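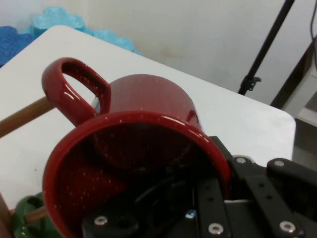 Crazing is a network of fine cracks in the glaze layer of a ceramic piece, and it accounts for most of the questions sent to the Itia glaze desk since December. The cause is a mismatch in thermal contraction. As a piece cools in the kiln, the glaze and the clay body both shrink. If the glaze shrinks more than the body, it ends up in tension, and glass is weak in tension. The cracks may form in the kiln, on the shelf a week later, or after months of use. Color affects how soon they get noticed. On a plain white glaze a hairline stands out under any lamp. On a dark red mug with white flecks over the body, rim and handle, the eye has a great deal of other detail to sort through, and fine lines are easy to miss.

We ran a small comparison to put some numbers behind the usual advice. The body was Esteck, a mid-range stoneware sold in most of our region. Two clear glazes were used: Nigatu Gloss, which has a high sodium content, and Fovora Satin, which replaces part of the sodium with boron and magnesium. We made 281 test tiles from one batch of clay, bisque fired them together, and glazed them by dipping. All tiles were fired to the same cone and unloaded below the temperature at which a bare hand can hold them.

Inspection was done with water-based ink wiped over the surface and rinsed off after 4 minutes. Ink stays in a crack and washes off sound glass. Of the full set, 112 tiles held ink on the first check. Almost all of those carried Nigatu Gloss. The remaining Fovora tiles that failed came from the bottom shelf, where the witness cones showed a slightly cooler firing, and we suspect the body there was not fully mature.

The set was then put through freezer and boiling water cycles — overnight in the freezer, straight into the pot, dry, repeat. We will report the second count when the cycles are complete. Early results should not be read as a final ranking of either product.

For members who are fixing a glaze of their own, the order of work we recommend is as follows. Confirm the firing with cones before changing the recipe. An underfired body often has the wrong expansion, and no glaze adjustment will fully correct for it. Next, check the thickness. A heavy coat crazes sooner than a thin one of the same recipe. Only then change the chemistry, and do it in small steps. Adding silica is the usual first move, in increments of 2 percent by weight, with a tile fired at each step. If the melt turns stiff or cloudy before the crazing stops, replace some of the sodium feldspar with a low-expansion boron frit.

Slow cooling is often suggested as a cure. It can delay the appearance of cracks, but it does not change the expansion of either layer, and the stress remains.

Crazed functional ware is also weaker than sound ware. The loss of strength depends on the body, and a porous body will absorb water through the cracks. Do not rely on a crazed glaze to seal a pot.

Tile sets can be viewed at the studio on Thursday. Bring your own ink.

Filed under: Glaze Notes, Materials & Testing

You are receiving this newsletter because you signed up for studio updates. Manage your preferences or unsubscribe at any time.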